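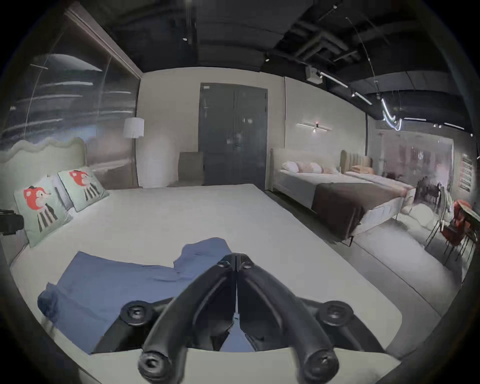
Unit 4. Club Statements and Player Absence

Students should read the Cladar and Pusell match reports before class. Both clubs lost a first-choice forward in November, and both announced it at a press conference. Compare the wording used by each manager – and note which questions were left unanswered.

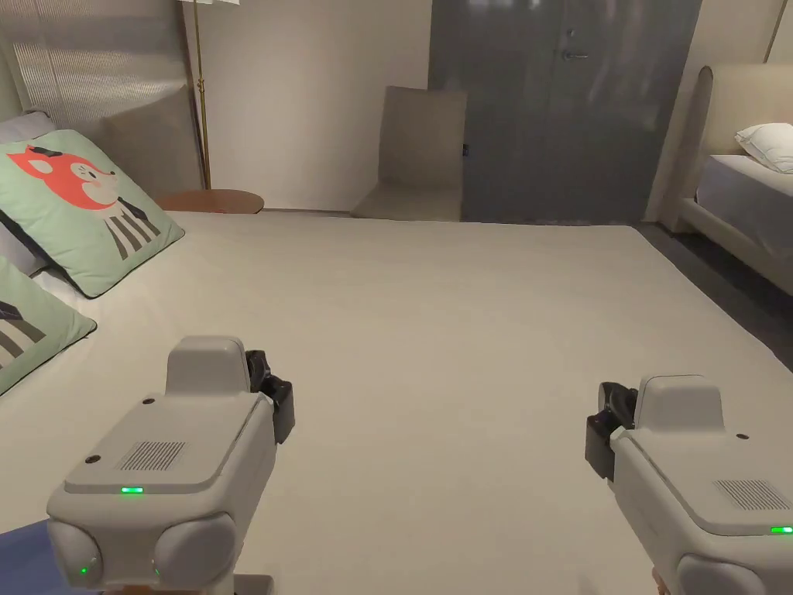

Page 182

Early club histories give little guidance. The 1933 Pusell yearbook lists a missing captain as "unavailable" and adds no more. Modern supporters expect a reason, and clubs must weigh that against the player's privacy.

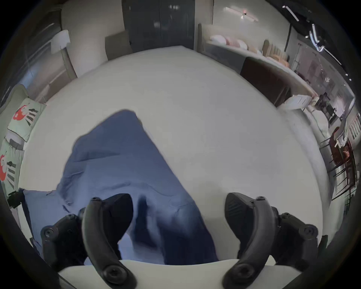

Huamán objects that silence also does harm, as it leaves the story to rival fans. Be ready to argue either side in 30 lines.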